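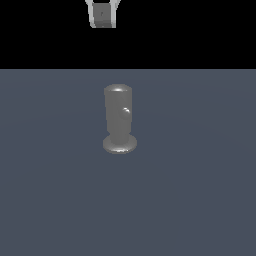 Simulated gripper, open, above the surface.

Widwood aerial installs: data card

Job records for TV aerial and satellite dish installs in Hamitgate and Vondon. Each row is one visit. Release 2 has 222 rows, last checked 11th January. 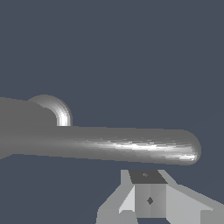
Fields are job_id, town, mount_type, cable_m, signal_before, signal_after and notes. Signal is in dB at the wall plate, not at the dish. If the installer took no first reading, signal_before is blank — don't read it as zero.

Known problems

Four rows have no mount type. Cable lengths from Marino crews before June were entered in feet and converted later, so expect odd decimals.
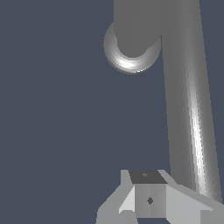 Customer names and street addresses were removed. Town is the finest location we keep. To load the file, use UTF-8 and treat empty strings as missing.

Comments 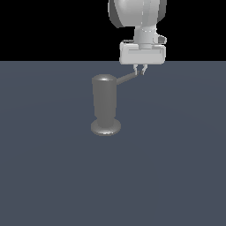

Corrado Tedesco: Are repeat visits to the same house linked? I have two rows that look like one dish being realigned.

Not yet. Each visit gets its own job_id. Send corrections to Concetta Amato with the row number.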